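Hebden swap shop moves to Clenik Street for December

Friday, November 29, 2019

If you've been by the Hebden swap shop lately you'll know it was bursting at the seams, so I'm thrilled to pass on that it's moving! Starting the first week of December it'll be in the old shoe store on Clenik Street, two doors up from the bakery (go hungry, trust me). Same deal as before: bring in household things you're done with, take home things you'll use, no money changes hands.

I stopped in on the last afternoon at the old place and got talking with Leanne Furnival, who has kept the log book going since spring. She had the final tally ready for me before I got my coat off. The shop passed along 1061 items this year, and 189 of those went out in November alone, mostly kitchen stuff. Plates go fastest, she told me, and mugs hardly move. I have personally contributed to the mug problem and I'm not sorry.

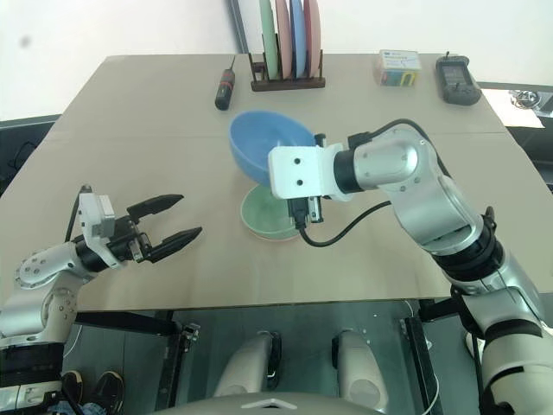 Evie Mellor wrote in to ask whether the new place will still take odd dishes, because she has a box of singles from her aunt's house and doesn't want to haul it across town for nothing. Yes, Evie, bring them! Singles are fine as long as they aren't chipped. What they can't take is nonstick pans with scratches, or anything electric without its cord.

The new hours are a bit different, so write these down. Doors open at 4 on weekdays and close at 7, and Saturdays are mornings only. There's a limit of 20 items per drop-off, which sounds like plenty until you start cleaning out a garage (I speak from experience). If you've got more than that, call ahead and Jordan Bellamy will set up a time.

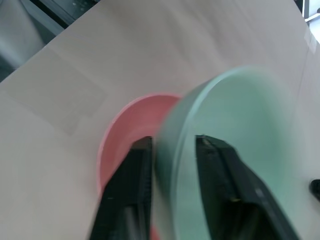
Parking is the one thing I'd grumble about. The spaces out front are half-hour only and they do ticket, so use the lot behind the bank and cut through the alley. There's a ramp at the side entrance now, a huge improvement over those awful steps at the old building.

They're still short on shelving, too. If you have a sturdy bookcase you can part with, Leanne would love to hear from you before opening week, and she'll even send somebody with a truck.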